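Dustero amplía la recogida de ejemplos para su sistema de reposición de estanterías

La firma de automatización comercial Dustero ha entrado en la segunda fase de Sultum, el proyecto con el que quiere enseñar a un sistema de aprendizaje a colocar productos en los estantes de tiendas pequeñas. El trabajo se hace en un almacén de Dindo, la cadena que cede el espacio y la mercancía, y consiste en grabar a personas mientras reponen, siempre desde el punto de vista de quien coloca.

Hasta la fecha se han registrado 2.754 secuencias. De ellas, 902 corresponden a bebidas embotelladas, la categoría con la que se abrió esta fase y la que más dificultades ha dado en las pruebas anteriores. Los envases se tocan entre sí, tapan a los de atrás y pueden volcar si se empuja la fila desde un lado.

Cada secuencia recoge una tarea completa: acercar el producto, apoyarlo en la balda y ajustarlo respecto a los que ya están puestos. Las personas que participan no siguen un guion cerrado. Se les indica qué artículo deben colocar y en qué balda, y el resto —el orden, la mano que usan, si cogen las unidades de una en una o de dos en dos— queda a su criterio.
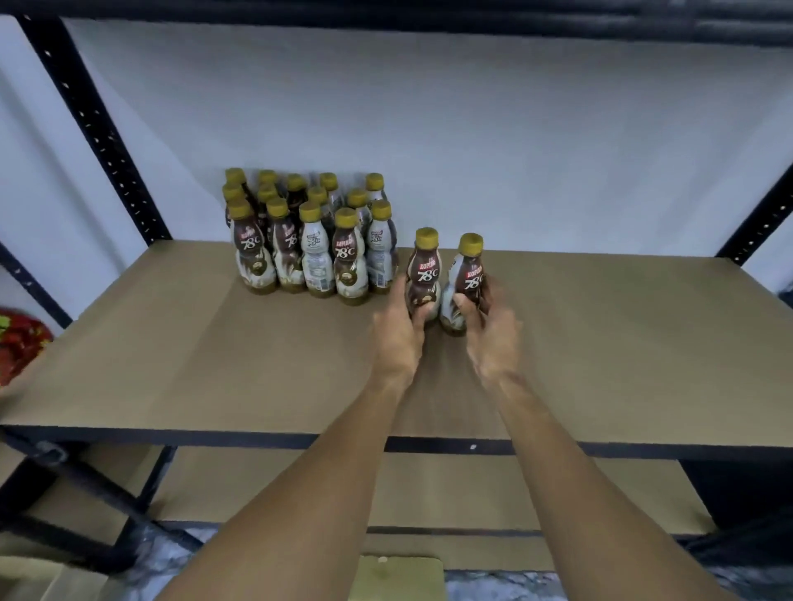
Colocación de botellas de café Kopiko 78°C en una de las baldas.

Según la empresa, interesan sobre todo las correcciones pequeñas, como girar una botella para dejar la etiqueta de frente o juntarla con la vecina. Son gestos que el personal de tienda hace sin pensar y que apenas aparecían en las grabaciones de la primera fase, hecha con cajas de cartón de un solo tamaño.

El etiquetado corre a cargo de Tzanetos, una consultora especializada en anotación de vídeo. Su equipo divide cada secuencia en acciones y marca el momento en que la mano toca el envase y el momento en que lo suelta. También descarta las tomas en las que el producto queda fuera de plano durante demasiado tiempo. En la última entrega se rechazaron 23.

Dustero mantiene además las secuencias con errores. Si una botella cae o queda mal alineada y la persona la recoloca, la grabación se conserva entera y se anota aparte. En la primera fase ese material se eliminaba, y el sistema no sabía cómo continuar cuando algo se movía de su sitio.

El calendario previsto contempla 800 secuencias más antes de que termine julio, esta vez con bolsas y otros envases blandos. Las sesiones se celebran por la mañana, antes de la llegada de los pedidos, y se ha añadido un turno los sábados. Dindo no ha comunicado en qué tiendas se probará el sistema ni si habrá pruebas con público.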